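Mesa de trabalho Clareck
Móveis de oficina > Mesas > Linha Clareck

Código do produto: Clareck 149
Disponível por encomenda

A Clareck é uma mesa para quem trabalha com papel, tecido ou couro fino e precisa de uma superfície lisa, de cor clara e sem brilho. Foi desenhada na nossa oficina por Graciela Valdebenito, encadernadora de profissão, que durante muitos anos cortou cartão em cima de mesas de cozinha e conhece bem os defeitos delas. O tampo é inteiro, sem emenda no meio, e por isso a régua comprida passa de um lado a outro sem saltar.

Fabricamos dois modelos de mesa. A Clareck é o modelo fixo, para ficar sempre no mesmo sítio. A Itemano é o modelo desmontável, com as mesmas medidas de tampo mas com pernas que se tiram sem ferramenta. Se a sua sala serve também para dar aulas ou para comer, recomendamos a Itemano, mesmo que seja um pouco menos firme quando se bate com o martelo.
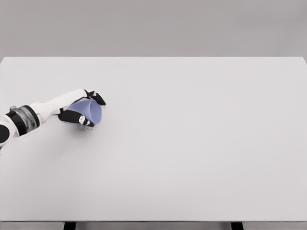 Última alteração desta página: 3 de fevereiro de 2020

O acabamento do tampo é mate. Muitos clientes perguntam se não seria melhor um tampo branco brilhante, que parece mais limpo. Nós experimentámos e não gostámos: com a lâmpada por cima, o reflexo cansa os olhos e torna difícil ver uma linha de lápis. A cor que usamos é um branco acinzentado, e sobre ela distinguem-se bem tanto o papel branco como o papel creme.

Características

Altura do tampo: 90 cm (trabalho em pé) ou 76 cm (trabalho sentado), a escolher na encomenda
Comprimento: 180 cm
Profundidade: 80 cm
Espessura do tampo: 28 mm
Pernas: aço pintado, com pés reguláveis
Carga máxima distribuída: 300 kg
Peso da mesa: 62 kg
Montagem: duas pessoas, quase 13 minutos com as pernas já abertas

Uso e limpeza

Limpar com um pano húmido e sabão neutro. A cola branca sai com água morna enquanto está fresca; depois de seca, levanta-se com uma espátula de plástico. Não usar acetona nem palha de aço. Para cortar com x-ato é obrigatório pôr uma base de corte, o tampo não foi feito para receber a lâmina diretamente - a garantia não cobre riscos de corte.

As tintas de carimbo podem deixar uma sombra. Quase sempre desaparece depois de duas ou três limpezas, mas não podemos prometer isto para todas as marcas de tinta.

Acessórios

Gaveta Boyer. Gaveta baixa para agulhas, dobradeiras e lápis, que se aparafusa por baixo do tampo, à esquerda ou à direita. Os furos já vêm feitos dos dois lados.

Prateleira Dasside. Prateleira inferior para folhas grandes, colocada entre as pernas. Só é compatível com a altura de 90 cm. Na mesa baixa não fica espaço para os joelhos, e por isso deixámos de a vender com esse modelo em julho.

Preço e entrega

O preço da Clareck completa é 2.779 reais, com imposto incluído e sem acessórios. A altura escolhida não muda o preço. Os acessórios são faturados à parte e podem ser pedidos mais tarde.

Cada mesa é feita depois da encomenda. O prazo normal é de cinco semanas, e avisamos por correio eletrónico quando o tampo entra em acabamento. A entrega é feita até à porta do edifício. Se tiver escadas estreitas, meça por favor a curva antes de encomendar - o tampo não dobra e já tivemos de trazer dois de volta.

Perguntas sobre medidas especiais devem ser enviadas à oficina, à atenção de Graciela Valdebenito. Fazemos tampos mais curtos sem dificuldade. Mais compridos que 180 cm, por agora, não fazemos.

Ver também: Itemano, mesa desmontável | Gaveta Boyer | Prateleira Dasside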